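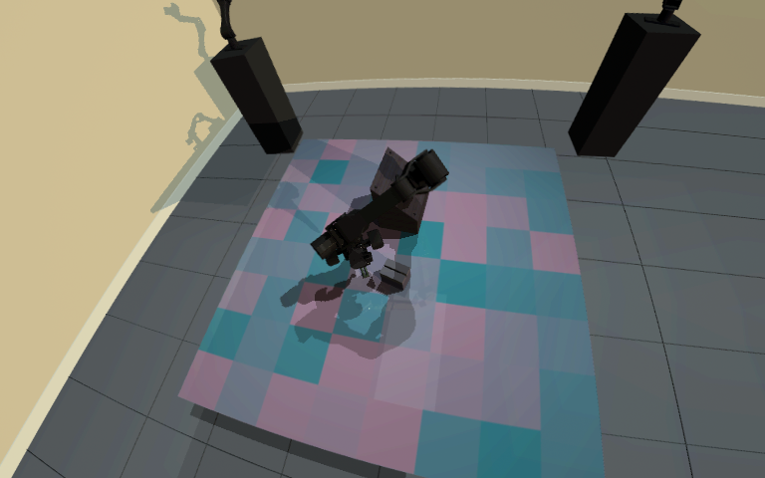
Why do floors have tiles?

Look down the next time you are in a kitchen, a swimming pool or a railway station. There is a good chance you are standing on tiles. People have covered floors with them for thousands of years, and the basic idea has hardly changed.

What is a tile?

A tile is a thin, flat piece of hard material. Many floor tiles are made of baked clay. Others are stone, glass, cork or rubber. Most are small enough for one person to lift, so a large floor can be built up a piece at a time. If one tile cracks, it can be taken out and a new one put in its place.

How are clay tiles made?

Clay is dug out of the ground and cleaned to remove stones and roots. It is mixed with water until it is soft, then pressed into a mould. The wet tiles are left to dry slowly. If they dry too fast, they bend or split.

Next they go into a very hot oven called a kiln. The heat changes the clay for good. Dried clay will turn back into mud if you soak it, but fired clay stays hard. Some tiles are coated with a glaze before firing. The glaze melts in the kiln and cools into a smooth, glassy layer that keeps water out.

The old tile works at Usbridge had one kiln, which could hold 2315 tiles at once. It took 2 days to cool down before the door could be opened.

Which shapes fit together?

Try this with paper. Cut out a set of circles, all the same size, and push them together. You will always have gaps. Now try squares. They fit with no gaps at all.

When shapes cover a flat surface without gaps or overlaps, we say they tessellate. Only three regular shapes can do this by themselves: the square, the triangle with equal sides, and the hexagon, which has six sides. Bees use hexagons in their honeycomb.

Regular pentagons, with five sides, do not work. Three of them around a point leave a gap, and a fourth will not fit into it.

Making patterns

With squares in two colours you can make a checkerboard, where squares that share a side are always different. You can also make stripes, borders or zigzags, or mix the colours up with no rule.

The entrance hall of Tustari House has a floor of 523 black and cream tiles. Every November the hall is closed so that the floor can be washed and the loose tiles fixed.

What goes between them?

The thin lines between tiles are filled with grout, a paste that sets hard. It stops dirt and water getting down the sides. Grout is often grey, as pale grout soon shows the dirt.

Try it yourself

You will need squared paper, a ruler and two coloured pencils.

1. Draw a large square that is eight small squares wide and eight small squares tall.
2. Colour one corner square.
3. Colour the rest so that no two squares sharing a side are the same colour.
4. Draw another large square and make up your own pattern.

Look at the four corners of your checkerboard. Which ones match? Try again with a board seven squares wide and seven squares tall, and see what happens to the corners.

Words to know

Glaze: a glassy coating on fired clay.
Grout: the filling between tiles.
Kiln: a very hot oven for baking clay.
Tessellate: to fit together without gaps or overlaps.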